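Speaker notes: staged firmware updates on low-cost handsets
Alois Trummer, 28 February 2020

Opening. Keep it short. The talk covers how we moved the Plikness phone from full-image updates to a two-slot scheme, and what that did to storage, battery use and support calls. It does not cover app updates. If someone asks about those, take it at the end.

Slide 2, starting point. The first Plikness shipped with a single system partition and a recovery partition. An update meant downloading the whole image, rebooting into recovery and waiting for nearly 20 minutes with the phone out of use. If the battery died part way through, the handset went back to a repair shop. Mention that the battery check before install was only a warning at that stage and could be dismissed.

Slide 3, two slots. The phone holds two copies of the system. The running copy stays untouched while the other is written in the background. On the next reboot the bootloader tries the new slot and allows it 3 attempts. After the third failure it marks the slot as bad and returns to the old one. Pause on the state diagram. People tend to confuse "bootable" with "successful" - the first is set by the updater, the second only by the system once it has started properly.

Slide 4, storage cost. The second slot takes space the owner would otherwise have had for photos and apps. On the small-memory model this was the main objection from Lonedo, who handle retail. We cut the preloaded apps and moved the language packs to a download. Do not go into the file system compression here, it has its own slide in the backup deck.

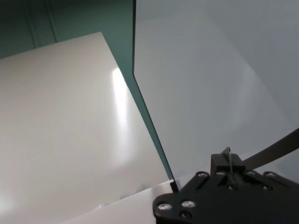

Slide 5, staging. Updates go out in waves. The first wave is 1,000 handsets, picked by a hash of the serial number so that the same owners are not always first. The server, Zilton, holds the next wave until the boot reports from the current one are in. A handset that never reports is treated as a failure for this purpose. This overstates the failure rate, as some phones are simply switched off in a drawer, but the error is on the safe side.

Slide 6, what went wrong. In June a modem firmware change went out with a system update. The system slot rolled back correctly but the modem partition had no second copy, so the old system was left talking to new modem code. Calls worked, mobile data did not. The fix was to give the modem its own slot pair and tie both to the same flag. Say plainly that our test rig, Testa, had never forced a rollback after a modem change. It does now, on every build.

Slide 7, battery and data. Background writing is throttled when the screen is on. Downloads wait for wi-fi unless the owner says otherwise. The battery check is now a hard limit.

Questions likely to come up:
Downgrades - blocked by the rollback counter, except on unlocked phones.
Custom ROMs - they will boot, but must set the success flag themselves or the phone will switch slots.
Older handsets - no, the partition table cannot be changed safely in the field.

Backup deck starts at slide 9. Skip slide 8 if time is short.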